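Open day at Sunau fills the old dairy shed

October 2026

It is a good while since the car park at the old Diltow dairy shed has been full, and longer still since people were happy to leave their utes on the verge and walk up in the drizzle. But that is how it went at the Sunau open day, when 401 visitors signed the book at the front counter and a fair few more (grandkids, mostly, and at least one kelpie) slipped past without bothering.

Sunau moved into the shed in June and has kept its head down since, so there was plenty of curiosity about what goes on behind the roller doors. The short version is that the company is teaching robot arms to handle cloth: picking it up, straightening it, folding it and putting it on a pile. The long version took most of the afternoon, and was told very patiently, several times over, by workshop lead Darnell Benavides, who had lost most of his voice by the time the urn was switched off.

"People come in expecting it to be quick," Mr Benavides said. "My nan could fold a basket of washing while she was on the phone and telling me off at the same time. We're a long way behind my nan."

He explained that a tin or a box keeps its shape when you grab it, while a piece of fabric changes every time it is touched, and the arm has to work out afresh where the edge has gone. The team has recorded 851 practice folds since moving in, each one guided by a person, and the staff keep a whiteboard tally which visitors were welcome to add to. Children were given first go on the hand controls, and it must be said they were a good deal better at it than the grown-ups, your correspondent included.

The demonstrations ran in the front room, with up to 20 people at a time standing behind a rope, and the queue for them went back past the tea table all the way to the door. That suited the tea table very nicely. The scones were gone before two o'clock and somebody had to be sent into town for lamingtons.

Most of the questions were the sort you would hope for. Would it do fitted sheets? (Not yet, and Mr Benavides pulled a face.) Could it iron? (No.) What about jobs? He took a bit longer over that one, and said the first customer, the linen service at Amrani, had asked for help with the late shift because it has trouble finding anyone who wants to work it. Not everyone went away convinced, and a couple of people stayed on to talk it over with him properly, which he seemed to enjoy.

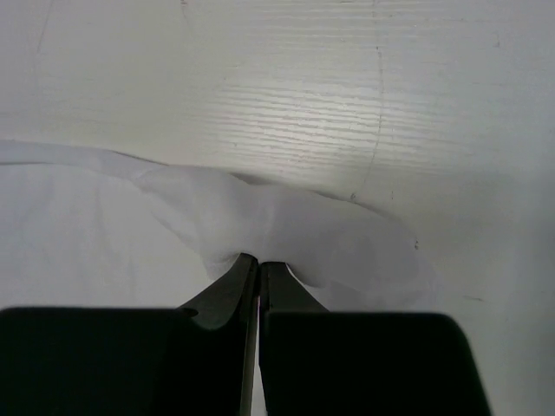

The gripper takes hold of a white cloth at the Sunau open day.

The slow pace did not put anybody off. There was a lovely hush each time the two black fingers came together on the fabric, and a round of applause for one fold that had come out thoroughly crooked.

A gold coin collection at the door raised $558 for new seats at the Kimine hall, where the ones along the back wall have been on their last legs for years. Sunau has said it will open the doors again once the second arm is set up, and school groups are welcome to get in touch before then. There is no charge, though closed shoes are needed in the workshop.

A blue child's raincoat and a pair of reading glasses in a tartan case were left behind and can be picked up from the front counter.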